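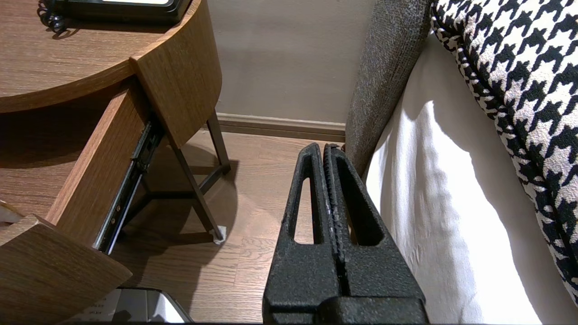 Members of the Ramalho shared workshop in Mirness have moved their homemade robot, Sterkex, off the bench and into a furnished bedroom, where they are working on how it handles drawers. The project started in December as a simple arm for passing tools across a table. The group has since rebuilt the wrist, replaced the wiring and made a new set of black fingers, with a narrow slot through each one. A nightstand with a drawer on a metal slide rail is one of the pieces in use, and the bed stands close enough to it that the arm has to be brought in from a limited set of angles.

Drawers were chosen because they are common and because they vary so much. Some run freely and some stick halfway. A handle that is easy for a person to hook with one finger can be hard for a machine with two stiff ones. The group also wanted something that could be tried safely at low speed, with a person standing next to the power switch.

The current fingers are version 7. Earlier sets bent under load or were too wide to fit behind a handle. The slots save weight at the far end of the arm, and members say that matters more than they first expected, as the wrist motor is a small one. Parts for the whole build have cost almost 300 dollars, paid from workshop dues and the sale of an old drill press.

Control runs through Datusine, a small program written by the same group. It records the position of each joint along with the view from a camera near the gripper, so that a pull can be played back later and compared with others. The log now holds 2243 entries, including the failed ones, which are kept. 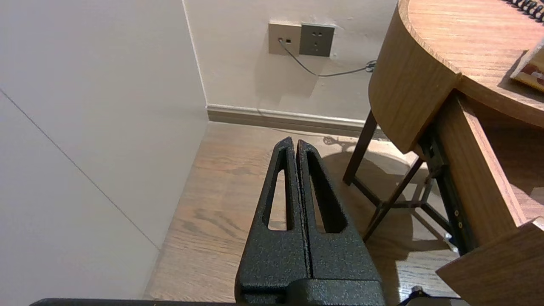

Ramalho Workshop — Home Robotics Group

Work in the room also covers a wooden desk with a rounded front edge and slim legs joined by a crossbar. The open space beneath it is a concern for the people planning the arm's movements, as the gripper can end up behind a leg and has to be backed out the same way it went in. Light is the other issue. Bright patches and leg shadows on the floor can confuse the part of Datusine that looks for straight edges, and a fix for that is being written.

The arm does not yet close a drawer on its own. It is set to stop after 120 seconds if a task has not finished, and a member then takes over by hand. Closing is next on the list, followed by a softer covering for the fingertips so that they leave fewer marks on veneer.

Drawings for the fingers and a parts list are kept in a binder at the workshop and can be copied by anyone in Mirness who is building something similar. The group meets in the evening at 6:30, and newcomers are welcome to bring a laptop. A spare wrist motor is still wanted — used is fine, as long as the gears are sound.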